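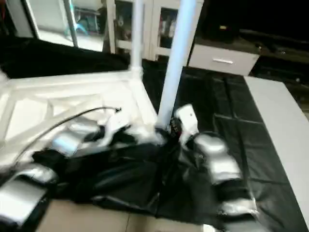
**1/** Two months in with a robot on our team at Wostilura and I keep getting asked what it's like, so I'm doing a thread. Short version: I like my job more than I did in January, and my back likes it a lot more!

**2/** For anyone new, we look after furniture and fittings for events. Tables go out, tables come back, and somebody has to get every one of them clean, folded or apart, checked and stacked. For years that somebody was me, Tang and whoever was free.

**3/** A busy month is 400 tables. Most of that work is done on your knees on a tiled floor, one hand holding the thing steady and the other hand trying to do the fiddly bit. You'd be amazed how much of it is just *holding*.

**4/** So the robot (we call it Nidum, which was the name on the delivery note and it stuck) has two arms and it's learning the floor jobs. Table legs first, then cloth and covers. It is slow. Lovely and slow. I've stopped comparing it with Tang, who can do a table in the time it takes me to find my gloves.

**5/** Legs are the bit I find most exciting. One hand has to keep the tabletop still while the other one deals with the leg, and if you've ever done this alone you know the top wants to skate off across the room.
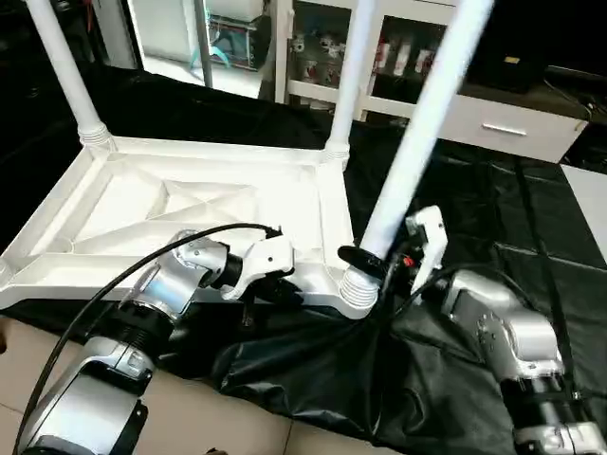

*Left gripper on the rim, right one up by the leg socket. Table on its side, tarp down.*

**6/** I could watch that for ages. I did, the first week, and got told off for it (fair).

**7/** Cloth is harder. A table leg is the same shape every time you look at it, and a bit of black fabric is a new shape every time you breathe near it. Folds hide other folds. We're still doing nearly all the covers by hand and I think we will be for a good while yet.

**8/** What's changed for us: I do much more checking and much less kneeling. Cracked sockets, bent poles, feet gone missing. We used to find those when a customer rang up. Now I've got time to look properly, and I've written up a list of common faults which I'm weirdly proud of.

**9/** Tang has gone the other way and got really into the setup side. Where to put the table, which way up, how much tarp. It matters loads! If the tarp bunches up in the wrong place you lose the whole go and start again.

**10/** Jobs, because people ask, and they should. Our hours haven't been cut. Keyvan Ghaffari, who runs the floor, put that in writing before the thing was even plugged in, and I'd tell anyone in the same boat to ask for the same. Ask early. Ask what happens in year two as well, which we forgot to do and are now asking.

**11/** Things I'd still moan about: the cables, the waiting, and the fact that a quick tidy of the work area now needs a conversation first.

**12/** Next up is a visit to the Zelusov depot, where they've got 3700 chairs and the same sore knees. Taking Tang and the fault list. If you work somewhere similar and you've had arms brought in, reply and tell me which job you gave them first, I'd love to know.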